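# Warum blubbert das Wasser? Alles über den Wasserkocher

Hallo, da bist du ja! Ich sitze gerade in meiner Küche, es ist kurz vor vier am Nachmittag, und ich habe Lust auf Pfefferminztee. Dazu brauche ich heißes Wasser, und deshalb geht es heute um ein Ding, das in fast jeder Küche steht und das kaum jemand richtig anschaut: den Wasserkocher.

Ich habe ihn früher auch nie angeschaut. Knopf drücken, warten, fertig. Dann hat mich ein Kind bei einer Lesung gefragt, warum der Kocher weiß, wann er aufhören muss. Tja. Da stand ich und wusste es nicht! Also bin ich nach Hause gefahren und habe gelesen und gelesen, und jetzt kann ich es dir erklären.

## Erst mal: Was ist Kochen überhaupt?

Wasser besteht aus winzig kleinen Teilchen. So winzig, dass du sie auch mit einer guten Lupe nicht sehen kannst. Diese Teilchen halten nie still. In kaltem Wasser zappeln sie ein bisschen, in warmem Wasser zappeln sie mehr, und in kochendem Wasser geht es zu wie in der Turnhalle, wenn alle gleichzeitig Fangen spielen.

Normalerweise halten sich die Teilchen gegenseitig fest, ganz locker, so als würden sie sich an den Ärmeln zupfen. Wird es aber richtig heiß, reißen sich immer mehr von ihnen los. Dann wird aus flüssigem Wasser Wasserdampf. Das passiert bei ungefähr hundert Grad.

Und die Blasen? Lange dachte ich, da ist Luft drin. Bei den ersten, ganz kleinen Bläschen stimmt das sogar, im Wasser steckt nämlich immer ein wenig Luft, und die muss beim Erwärmen raus. Die dicken Blasen später sind aber Dampf! Also Wasser, das schon ein Gas geworden ist und nach oben will.

## Und wie wird es heiß?

Im Boden eines elektrischen Wasserkochers sitzt ein Heizelement. Das ist ein Stück Metall, durch das Strom fließt, und zwar nicht ganz freiwillig. Der Strom muss sich da durchquetschen, es gibt Widerstand, und dabei wird das Metall heiß. Reib mal deine Hände ganz schnell aneinander. Merkst du was? So ähnlich (nur ähnlich, bitte nicht böse sein, liebe Physiklehrerinnen) kannst du dir das vorstellen.

Das heiße Metall gibt seine Wärme an das Wasser ab, das direkt darüber liegt. Warmes Wasser ist leichter als kaltes, also steigt es nach oben. Von oben rutscht kaltes Wasser nach unten, wird auch warm, steigt auf, und immer so weiter. Im Kocher ist also ein richtiger Kreisverkehr unterwegs, ganz ohne Löffel zum Umrühren.

## Kanne und Platte

Viele Kocher bestehen aus zwei Teilen. Oben die Kanne, unten eine Platte, auf der sie steht. Von der Platte geht das Kabel ab. Praktisch ist das, weil du beim Einschenken kein Kabel hinter dir herziehst. Hebt man die Kanne hoch, fließt kein Strom mehr in sie hinein, denn der Strom kommt nur über kleine Kontakte in der Mitte der Platte nach oben.

Am anderen Ende vom Kabel sitzt der Stecker. Die Metallstifte daran sind die Wege für den Strom, und je nach Land sehen sie verschieden aus: mal rund, mal flach, mal drei, mal zwei. Wer weit verreist, braucht deshalb manchmal einen Adapter. Ich bin einmal ohne nach Skarncombe gefahren und habe 2 Tage lang kalten Kakao getrunken. Geht auch. Schmeckt aber nach nassem Keks.

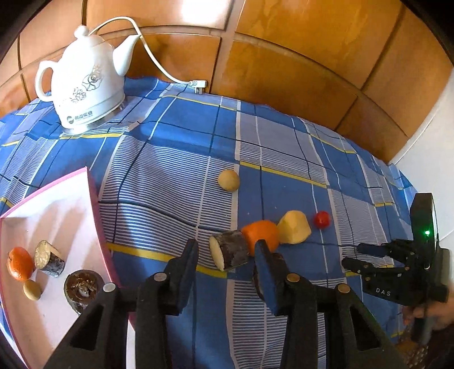

*Ein weißer Wasserkocher aus Keramik mit gezeichneten Blumen. Der Stecker ist gerade nicht in der Steckdose.*

Schön, oder? Ich mag diese Blumen sehr, weil sie nur aus feinen Linien in Grau und Hellbraun gemacht sind. Und jetzt schau mal auf die Tülle. Tülle ist so ein tolles Wort! Damit ist der Ausguss gemeint, also die Nase der Kanne. Sie wird nach vorne hin schmaler, und das hat einen Sinn: Durch eine schmale Öffnung kommt ein dünner Strahl, und mit einem dünnen Strahl kann man viel besser zielen. Versuch mal, aus einem Eimer in eine Teetasse zu gießen. (Nimm kaltes Wasser. Und mach das draußen. Und sag nicht, dass ich das vorgeschlagen habe.)

Der runde Knopf oben auf dem Deckel ist zum Anfassen da. Bei alten Teekannen gibt es den auch schon, da hat sich in ein paar hundert Jahren kaum was geändert.

## Keramik, Glas, Metall?

Wasserkocher gibt es aus ganz verschiedenen Stoffen. Meine drei Nachbarküchen haben drei verschiedene Sorten, ich habe extra geklingelt und gefragt.

**Keramik** ist gebrannter Ton. Man formt ihn weich, lässt ihn trocknen und schiebt ihn dann in einen Ofen, der sehr viel heißer ist als jeder Backofen. Danach ist er hart. Oft kommt noch eine Glasur darauf, eine dünne, glasige Haut, damit kein Wasser in den Ton zieht und alles glänzt. Keramik ist ziemlich schwer und mag es überhaupt nicht, auf den Boden zu fallen.

**Glas** hat den Vorteil, dass man zusehen kann. Für mich ist das besser als Fernsehen, da steigen erst die winzigen Perlen auf und dann geht das große Gebrodel los.

**Metall** ist leicht und geht nicht so schnell kaputt. Dafür kann es außen sehr heiß werden, also Finger weg!

Fliesen sind übrigens auch Keramik. Guck noch mal aufs Bild, die Wand hinter dem Kocher ist orangebraun gefliest und glänzt ganz ordentlich. In Küchen klebt man gern Fliesen an die Wand, weil man Spritzer davon einfach abwischen kann. Auf einer Papiertapete bleibt der Tomatensoßenfleck für immer. Fragt mich nicht, woher ich das weiß.

## Warum ist er so laut?

Ist dir schon mal aufgefallen, dass der Kocher am lautesten ist, *bevor* das Wasser richtig kocht? Erst rauscht und knistert es wie verrückt, und wenn es dann wirklich sprudelt, wird das Geräusch tiefer und weicher.

Das kommt so: Unten am heißen Boden entstehen die ersten Dampfblasen. Sie steigen ein Stück hoch, kommen in kühleres Wasser und, zack, fallen sie wieder in sich zusammen. Jedes Mal gibt das einen winzigen Knall. Weil das unglaublich oft hintereinander passiert, hörst du ein lautes Rauschen. Sobald das Wasser überall heiß genug ist, schaffen es die Blasen bis ganz nach oben und platzen dort gemütlich.

Ich erkenne inzwischen vom Nebenzimmer aus, wie weit mein Kocher ist. Das kannst du auch üben.

## Und woher weiß er jetzt, wann Schluss ist?

Da ist sie wieder, die Frage von dem Kind! In vielen Kochern steckt ein Plättchen aus zwei Metallen, die fest aufeinandersitzen. Man nennt es **Bimetall**, „Bi" heißt einfach „zwei".

Metalle dehnen sich aus, wenn sie warm werden. Jedes Metall macht das aber unterschiedlich stark. Das eine will also länger werden als das andere, sie kleben aber zusammen, und darum biegt sich das ganze Plättchen krumm. Kocht das Wasser, strömt Dampf durch einen kleinen Kanal zu diesem Plättchen. Es wird heiß, schnappt um und drückt gegen den Schalter. Klick! Aus.

Deshalb muss der Deckel zu sein. Steht er offen, zieht der Dampf einfach oben raus, das Plättchen bekommt zu wenig davon ab, und der Kocher blubbert immer weiter und weiter.

## Das Weiße am Boden

Vielleicht hast du in einen Kocher schon mal reingeschaut und da waren so weißliche Krümel. Das ist Kalk. Er ist im Leitungswasser drin, mal viel, mal wenig, je nachdem, durch welches Gestein das Wasser vorher gelaufen ist. Beim Erhitzen setzt er sich ab. Giftig ist er nicht, nur lästig, das Aufheizen dauert mit dicker Kalkschicht nämlich länger.

Wir entkalken mit Zitronensäure. Sie löst den Kalk auf, danach spülen wir gut nach. Ein Erwachsener macht das, und du darfst beim nächsten Mal die Nase über den ersten Tee halten und prüfen, ob er nach Zitrone riecht.

## Probier's aus: Die Papierschlange

Ein kleiner Versuch zum warmen Wasser, das nach oben steigt. Warme Luft macht das nämlich genauso!

Du brauchst:

- ein Blatt Papier
- eine Schere
- einen Faden, etwa 20 Zentimeter lang
- eine warme Heizung

1. Male eine Spirale auf das Papier, wie ein Schneckenhaus.
2. Schneide sie entlang der Linie aus.
3. Mach in die Mitte ein kleines Loch und knote den Faden hinein.
4. Halte deine Schlange über die Heizung und warte ein bisschen.

Sie dreht sich! Die warme Luft steigt auf und schiebt dabei die Schlange an. Meine heißt Istau und hängt seit dem Winter im Flur.

## Noch was Wichtiges

Kochendes Wasser ist gefährlich, und Dampf auch. Mit dem Wasserkocher hantierst du bitte nur, wenn jemand Großes dabei ist. Das Kabel soll nie so hängen, dass man daran ziehen kann, und nasse Hände haben am Stecker nichts verloren. Auch wenn der Kocher schon aus ist, bleibt das Wasser darin noch lange heiß.

So, bei mir hat es eben geklickt. Der Tee muss jetzt ziehen, und ich gehe die Kekse suchen. Im nächsten Kapitel geht es um den Toaster und darum, wieso das Brot eigentlich braun wird.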